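3.2 Sorting at home

Of the 161 households in Estotley that returned the June diary, 108 kept bottles and cans apart before collection. Most used two containers of unequal size.
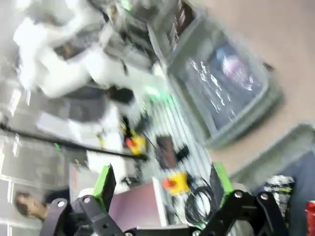
3.3 Reasons given for not sorting

Lack of floor space came first, then doubt about what the council accepts. Plastic bottles were the usual source of doubt — cans much less so. Figure 2 shows bottles in the smaller of two grey felt baskets and a crushed can in the larger.

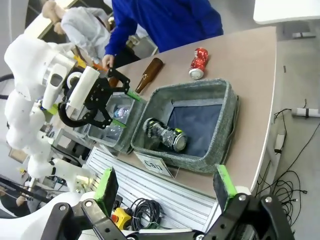 Mbali Swanepoel wrote in her diary that the collection day had moved twice and she had stopped trying to keep up. Halima Muriithi said much the same of the flats in Stondow, where 26 households share one bin store.

Answers on rinsing were too mixed to code and were left out of the totals. 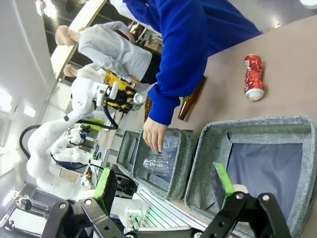

Did larger households sort less? The share was almost the same at every size, so household size was dropped from the later model.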